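My Saturday dumpling problem

Saturday, July 9, 2022

So I've been trying to eat my way through every dumpling place between my apartment and the Kerell Street bridge, and I have opinions now. Too many, probably! It started in the spring when the good bakery closed and I needed somewhere else to go on weekend mornings.

The first thing I learned is to go early. By noon the line at Mollden is out the door and the turnip cake is gone (I have missed it 3 times and I'm still sore about it). Zernden is quieter, but they turn the air conditioning up so high that your tea goes cold before the first basket shows up. Bring a sweater, even in August.

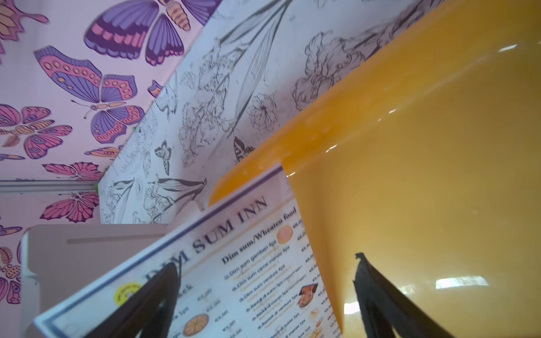 I used to order way too much. Two of us once got 13 plates and had to carry most of it home on the bus, which smelled amazing for us and maybe less amazing for everybody else. Now I pick one steamed thing, one fried thing and one thing I've never had before – that last one is how I found out I love chicken feet.

Money-wise it's still a pretty cheap morning. My biggest bill so far was $46, and that included a custard bun I did not need and would absolutely order again.

Next weekend I'm finally trying the place behind Dwivedi Hardware. I've walked past it for years and the windows are always steamed up, so I'm hopeful.

2 comments
13 shares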